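Fliltar begins side-by-side gripper trials on two-armed cloth cell

Robotics | Plimstead

Fliltar has started a comparison of gripper fingers and wrist cameras on its two-armed bench cell at Plimstead, using ordinary garments as the test load. The work covers two finger designs, two controller settings and the placement of the small cameras carried at each wrist. Results so far are partial. The company has released figures for the first block of trials only.

Garments are a standard problem for parallel-jaw grippers. The material is thin, it lies close to the table, and its shape is different each time it is put down. A finger that closes well on a box or a bottle can slide over a hem without lifting it.

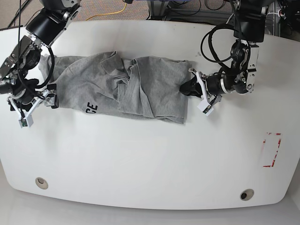
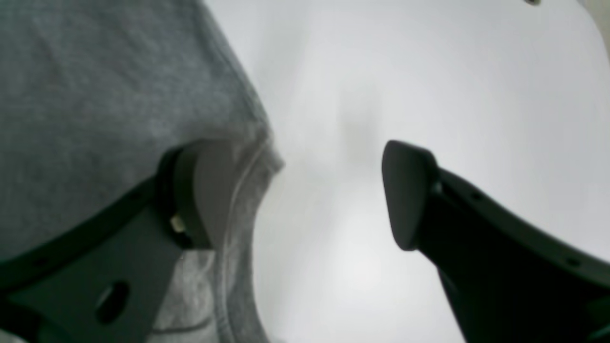
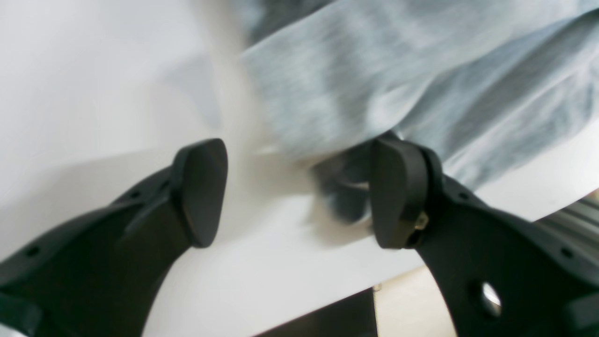
Grey cloth on the white bench, from above and from the wrist cameras.

What is being compared

The first set of fingers, called Arska in the trial plan, is a moulded part with a rounded pad at the tip. The second set, Athumani, has the same mounting pattern and the same reach but a thinner pad with a steeper lead-in. Both sets fit the existing jaws without an adaptor, and a change of fingers takes one technician a few minutes with a hex key.

Each set is run at two grip force limits. The lower limit is intended for light knits. The higher limit is the cell's normal setting for general handling and has been left unchanged so that earlier logs can still be used as a baseline.

The arms are driven by an operator during the trials. Fliltar says it chose manual control for this stage to keep the planning software out of the comparison -- a poor grasp under autonomous control can come from the planner, the camera or the finger, and the logs do not always separate them. Autonomous runs are to follow once a finger has been picked.

Method

One run consists of a garment placed on the table in a crumpled state, a grasp by each arm, a lift, and a return to the table. A grasp is recorded as held if the fabric stays between the pads for the full lift. It is recorded as a slip if the fabric leaves the pads at any point, and as a miss if the jaws close without picking up any material. Runs in which a cable fouls the arm are thrown out and repeated.

The first block came to 465 runs. Sessions were limited to 40 minutes, after which the operator was changed and the wrist joints were checked for temperature. Across the block the cell stored 3172 short video clips from the wrist cameras and the overhead view, each tagged with the finger set, the force limit and the outcome.

Garments were shaken out and dropped again between runs. No attempt was made to reproduce a particular fold, as the aim was to sample a spread of starting shapes.

Early findings

At the lower force limit, Arska slipped more often than Athumani on single layers. The difference was small on hems and seams, where the cloth is thicker and either pad has an edge to work against. At the higher limit the two sets could not be told apart on held grasps, but Arska left more visible creasing in light knits.

Misses followed a different pattern. Most occurred with the jaws too high above the table, and they were spread evenly over both sets. Operators reported that judging height from the wrist view alone was difficult on a plain white surface, which offers few marks to judge distance by. Adding the overhead view to the operator's display reduced misses with both finger sets.

Contact with the table was also logged. Athumani's thinner pad tolerates less of it. One pair showed wear at the leading edge before the block was finished and was replaced, and the runs made with the worn pair have been marked in the data but not removed. Arska showed no measurable wear over the same period.

Camera position

The wrist cameras look along the fingers towards the tips. In this position the pads are always in view, which helps the operator line up a grasp, but the fingers themselves take up a large share of the picture and hide any cloth directly behind them. Fliltar tried raising the camera mount by up to 2 centimetres. The higher mount showed more of the cloth on approach and less of it at the moment of closing, and operators were split on which they preferred.

Motion blur is the other limit. During quick wrist moves the fabric texture smears and hem lines become hard to follow. A shorter exposure sharpened the picture and also darkened it, and the bench lighting is not strong enough to make up the difference. The company is looking at brighter diffuse panels over the table. Direct lamps were ruled out after they produced glare on the white surface.

Controller changes

One change has already been made permanent. The original controller closed both jaws at a fixed speed until the force limit was reached. The revised version slows the jaws over the last part of their travel, which gives loose fabric less chance to be pushed out ahead of the pads. It adds a short delay to each grasp. Fliltar considers the delay acceptable for bench work but has not yet tested it at production pace.

A second proposed change, which would allow the two arms to share a single force budget when both hold the same garment, is still on paper. At present each gripper works to its own limit, and when the arms pull apart the cloth can be stretched before either controller reacts. Operators have been told to keep a little slack between the hands.

Next stage

The second block will add towels and heavier fleece to the garment list and will use both finger sets again, with a revised Athumani pad in a harder compound. The force limits will stay as they are. The raised camera mount will be fitted to one arm only, leaving the other as a reference.

Fliltar expects the block to run until December. It plans to publish the run logs and the grasp outcomes, along with drawings of both finger sets. The video clips will be held back until the tagging has been checked, and no release month has been set for them.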